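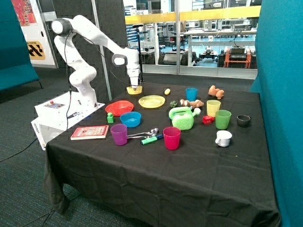 Secondhand shops in Urcombe price most of their stock by category. A category is assigned once, at intake, and is rarely revised. This project asked how consistently that first decision is made, and whether an inconsistent decision changes the price on the tag. The difficulty lies in mixed lots. A red hardcover book is easy to place, but a small yellow bowl on the same black cloth as an assortment of toys could be kitchenware or part of a play set, and the two categories have different base prices.

1. Data

The intake log of the Antwi store was used, with the manager's permission. It holds 1,089 entries in plain text, most of them three to five words long. Entries with no price, and entries that described a whole box as one item, were removed. The working set was 885 entries. Donor names were deleted before the file was shared with the group.

2. Method

Esi Baidoo and Ekow Aryee each coded the working set against the store's own list of 12 categories. They did not see the original category or each other's codes. Disagreements were left unresolved for the first analysis. A second pass used a written rule sheet of one page, which put intended use first, material second and size last.

3. Results

In the second pass the two coders agreed on 867 entries. Agreement in the first pass was lower, and most of the difference came from cups, bowls and small containers. Plastic items were moved between kitchenware, toys and picnic goods more often than glass or ceramic items. Color words appeared in many entries and were of no help in coding.
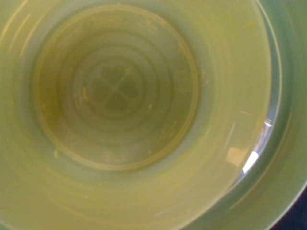

Nkrumah Gyamfi, commenting on the draft, wrote that high agreement between two coders trained on the same sheet says little about intake staff, who work quickly and have no sheet. We accept this. A test with staff was planned for a Thursday in April but the store was closed for stocktaking.

4. Limitations

The log covers one store. Prices were set by two people whose habits we could not separate. The rule sheet was written after the first pass, so it may fit this log better than it would fit another.

5. Further work

The same sheet should be tried on a log from a second store, with at least one coder who has handled the goods.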